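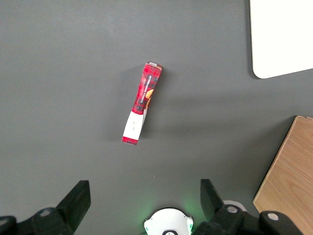 A long, slim snack box in red tartan.

Search this site Enter keyword Go

Last updated: 2022-05-28

JILLTON OPENS ITS CUPBOARDS FOR THE BIG BISCUIT BOX SHARE

Households across Jillton and Cirham have filled 400 parcels with biscuits, crackers and other teatime treats, and the Ene Pantry Project could not be more pleased!

The parcels will go out over the coming fortnight to people who use the project's lunch clubs and home visits, with a first batch set aside for the new Prendel drop-in. Collecting began in March with a single shelf at the Jillton library. By the end of the first month the shelf was full, the trolley next to it was full, and the library had kindly cleared a second bookcase (large-print westerns have moved to the window, for anyone looking).

We asked for sealed, in-date packets that would keep well in a cupboard, and we got everything from plain crackers to fancy tins. The long, narrow boxes have been a great favourite with our packers. They slide down the side of a parcel where nothing else will go, and a bright tartan one peeping out of the top makes the whole thing look like a present. Vanilla has proved a popular flavour all round, closely followed by ginger.

A box that has picked up a bend or a crease on its travels is still welcome, as long as the packet is properly closed. Each one is looked over on the table before it goes into a parcel, and we check the date and the ingredients panel at the same time. Anything containing nuts goes into a separate crate and is packed last.

Every parcel holds 16 items. Most are sweet, but there is always something savoury, a box of tea and a card made by pupils at one of the Cirham primary schools. The cards are wonderful. Several feature dinosaurs eating custard creams, and one has a very detailed map of how to get to the seaside.

"We hoped for enough to see us through the spring, and people just kept coming back with more bags," said a spokesperson for the Ene Pantry Project. "Packing days have turned into some of the happiest afternoons we have. There is a lot of laughing and a fair bit of arguing over who is best at fitting things in."

The project now hopes to reach 600 parcels before the autumn. There are 3 drop-off points: Jillton library, the Cirham leisure centre foyer and the Prendel drop-in, all during their normal opening hours. Please leave donations in the marked crates, and keep glass jars and chilled food at home, as we have no way to store them safely.

New packers are very welcome too. No experience is needed, and sessions include a cup of tea. Ask at any drop-off point for a sign-up slip.

ENDS

Notes to editors

The Ene Pantry Project provides food parcels and shared meals in Jillton, Cirham and Prendel. Visits to a packing session can be arranged through the Jillton library front desk.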